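Trevby Hand-Held Gripper Kit: Frequently Asked Questions

What comes in the kit?
Two hand-held grippers, one for each hand, their cables, a charger for the base unit and a printed setup card. Table mounts are sold separately.

Do I need a robot to use it?
No. You hold the grippers and do the task yourself, and the kit records the motion. You can load the recordings onto an arm later. Most customers begin with short table tasks such as setting out dishes.
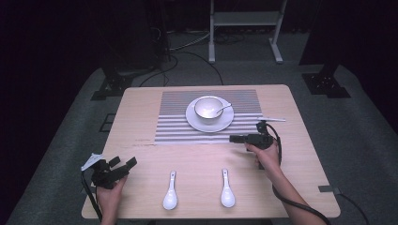
Each task should be recorded many times with small changes in where things start. We suggest 40 takes before you try any training. Our starter task set has 11 table tasks with written steps.

Are the grippers wireless?
No. Each one runs on a cable to the base unit. Leave enough slack to reach across your table.

Can left-handed people use it?
Yes. You can pick either side as the lead hand in the settings menu.

How much storage do I need?
The base unit holds 64 GB. Move your files off at the end of the day if you record often.

Which arms does it work with?
The Zilten and Dirton arms are supported now. Bahrami support is planned for June.

Who do I contact about repairs?
Write to Rozália Kelemen at the service desk. For orders of more than one kit, ask for Genji Mizuno in sales.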